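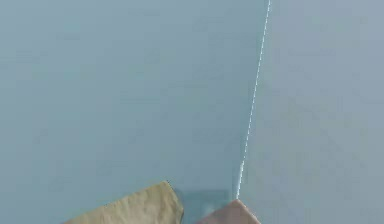
Kha Mạc thinks I should have stopped comparing grippers two weeks ago and bought whichever one was cheaper. Kha left this under my last post, along with the opinion that simulation is where people go to avoid ordering parts. Fair enough, Kha. I'm still in the simulator.

The two candidates are the Sondaven, which has parallel jaws and no imagination, and the Hulline, which has soft fingers and too much of it. Both get the same blocks, the same arm model and the same controller. The renders are small and ugly, a tan block with a sort of wood grain and a reddish-brown one on a lot of blue-gray nothing, with a pale line that comes out as a staircase of bright dashes. I could turn the resolution up. I could also sleep at night, and I've picked neither.

I ran 200 grasps each. The Sondaven dropped 2. The Hulline dropped more than that, and when it didn't drop a block it handed it over at an angle, like a waiter who has already quit. Then Thảo Đặng asked what friction value I'd set for the fingers, and I went and looked, and it was the default. For both. Rubber and aluminum, equally slippery. So those runs are in the bin, and I owe the Hulline an apology.

With the friction fixed, I started over at 2000 grasps and went to make dinner. Run 1733 put the block through the floor, where I assume it is still falling. Everything before that got saved, so I'll take it.

So far the soft fingers do better on blocks that sit crooked and worse on anything near another block, where they bunch up and shove. The parallel jaws need the wrist lined up properly, and my controller has its own ideas about "properly." Next up is the camera position. Riet Koster wants it on the wrist and I want it on a post, and we've both stopped being polite about it.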